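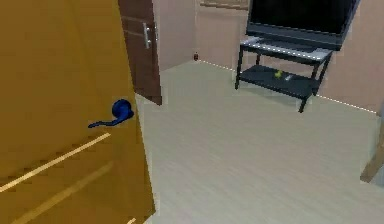 Fig. 1 Yellow door, blue lever handle (render)

Search this site Go
Print this page | E-mail this page

Colour contrast in public buildings, wk 2

Light reflectance value: 0 = black, 100 = white. Doors v walls, handles v doors. Hue alone wont do it, check the value.

Stolonness library: door 60, wall 2 points off. Poor. Read Foley ch. on glare befor seminar.

Contact: Saoirse Geraghty | Copyright Brakthorpe College | Back to top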